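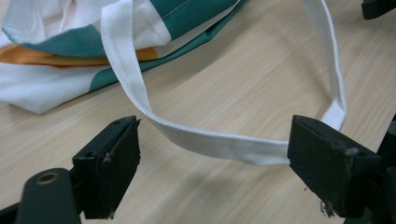 Figure 4. Bag strap between the fingers of the hand-held gripper, strap touching the inner face of the right finger.

Section 4. Recording the Bag Strap Task

4.1 Scope

This section covers set-up and recording for the bag strap task with the Gorkalier hand-held gripper. It applies to all members of the Tondwood Robotics Club who record demonstrations for the December showcase. Read Section 2 (charging and storage) and Section 3 (finger alignment) first. The arm side of the project is covered in Section 6.

The task is short. The operator takes hold of one strap of a cloth tote bag, lifts it clear of the table, and lays it down again on the other side of the bag. Each pass through the task is one take. A set is 48 takes by one operator.

4.2 Before you start

1. Clear the table of everything the task does not use. Pens, cups and spare fingers go in the tray.
2. Wipe the tabletop and the inner faces of both fingers with a dry cloth. Lint on the finger faces lets a smooth strap slide.
3. Check the screw on each finger mount. It should be snug. Do not use the long hex key, which will strip the thread.
4. Squeeze the trigger fully and release it. Both fingers must move together and return to the open stop without sticking.
5. Confirm free space on the recorder. A full set needs up to 13 gigabytes.
6. Enter your operator initials and the task code 605 in the recorder menu. Takes saved without a task code have to be sorted by hand.

NOTE: Chips and scuffs on the outer edges of the fingers do not affect the grip. Replace a finger only if its inner face is damaged or if it no longer closes square against the other.

4.3 Placing the bag

1. Drop the bag on the far side of the table from a low height and let it fold as it lands. Do not smooth it.
2. Pull one strap out toward you so that it forms an open loop on the table.
3. Leave any twist in the strap for odd-numbered takes. Flatten it for even-numbered takes.
4. Tuck the second strap under the bag.
5. Change the position of the bag between takes. A hand's width in any direction is enough.

CAUTION: Do not place the bag so that the strap hangs over the table edge. The weight of a hanging strap pulls the bag during the lift, and the take cannot be used.

4.4 Gripping the strap

1. Hold the gripper with the fingers fully open and pointing down toward the table.
2. Start the recording. Wait for the tone before moving.
3. Bring the fingers in from the near side, one on each side of the strap. Approach at a steady speed, with no stops.
4. Let the strap pass across the gap. Light contact with one finger before closing is acceptable.
5. Close the fingers slowly until the strap is held. Stop squeezing when you feel firm resistance.
6. Pause for one full second with the fingers closed.

If the strap folds over itself as the fingers close, continue the take as normal. Folded grips are useful as long as the strap stays held. Mark the take "F" on the log sheet.

If the fingers catch the body of the bag as well as the strap, open them, back out, and try once more within the same take. After a second miss, end the take and mark it "X".

CAUTION: Keep your free hand behind the handle. A hand that reaches in to help the strap spoils the take, and the fingers can pinch.

4.5 Lifting and laying down

1. Raise the strap straight up until the loop is clear of the tabletop. The bag itself should stay where it is.
2. Move across the bag at the same height.
3. Lower the strap until it rests on the table.
4. Open the fingers fully before pulling back. Check that the strap is not hooked on a finger corner.
5. Return to the start position and stop the recording.

Normal speed is the speed you would use to move a full cup of water. Faster takes blur, and the arm cannot follow them.

4.6 Faults during recording

No tone at start: The recorder is still saving the last take. Wait for the light to go out and try again.

Fingers close unevenly: Stop the set. Repeat the alignment in Section 3 and note the take number at which you stopped.

Strap slides out during the lift: Clean the inner faces. If it continues, grip lower on the loop, where there is less pull.

Take will not save: Check free space first, then the card. Do not remove the card while the light is on.

4.7 After the set

1. Copy the folder to the club drive. Do not rename it.
2. Compare the number of files with the log sheet. Write any difference in the last column.
3. Open the fingers, wipe them, and return the gripper to its case.
4. Hand the log sheet to the data lead, Eyerusalem Adugna, or leave it in the blue binder.

NOTE: Sets recorded with the old Hirose fingers must not be mixed with sets recorded with the current ones. Use a separate folder and write "H" at the top of the log.

Section revised July 15, 2019. Next: Section 5, Reviewing and Trimming Takes.

Comments (4)

ovitz_team_b
In 4.3 step 3, does the take number include the X takes? We skipped them and our odd and even sets are now off by one after the first miss.

Akinyi Temba
Yes, X takes keep their number. Don't skip any. If yours are already off, write the take where it shifts on the log and I'll fix the labels on the drive.

mlr_left
Are left-handed operators supposed to come in from the near side too? I get a cleaner grip from the left but wasn't sure if it counts.

Akinyi Temba
Near side for this task please. Side approaches are a separate code, coming with the next revision of Section 4.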